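Suture practice thread, because a few people asked how I set mine up at home. Posting it in bits.

1/ The pad. Mine is a Rilent, bought second-hand in November for 40 dollars. It has pores and fine creases in the surface like skin does. I like that more than the smooth ones, where the needle skates a bit before it bites.

2/ Thread. Black, always. I tried the pale stuff to save money and lost the tail every second stitch. Homier sells practice packs of 56 and they last me a good while.

3/ Where you hold the needle matters more than how hard. Too near the point and you blunt it, too near the thread end and it bends. I grip a bit past halfway back from the point and leave the tip clear of the pad until I'm ready to go in.

4/ Passing the needle across. Bring the second set of jaws in close to the free part of the curve before you let go with the first. Keep an eye on the loops as well. Slack thread likes to sit up over the jaws, and you end up tying your own tool into the knot.

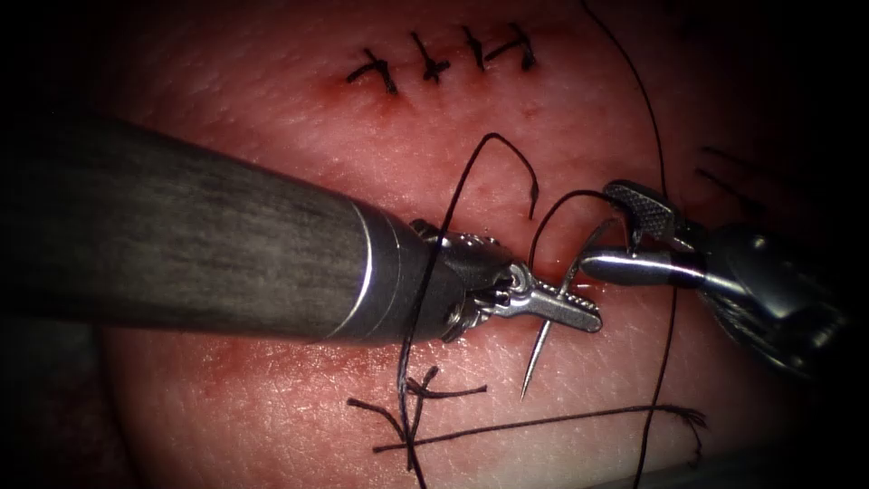

5/ Knots. Lay them flat and snug, then stop. If the skin puckers you've pulled too far. I do 5 throws on the slippery thread, fewer on braided.

6/ Spacing. I used to rule lines on the pad with a Ladefoged marker. The ink never came out of the creases, so now I judge it by eye and check with a ruler at the end of the row.

7/ Cleaning. Warm water, a drop of dish soap, pat it down and leave it flat on a tea towel. No talc on the textured ones, it clogs the pores and goes a grey colour.

8/ I keep a tally in the back of a notebook. Up to 400 stitches on this pad and the middle is getting soft, so I've started working from the edges. The Hosness pad is next on the list once it's back in stock.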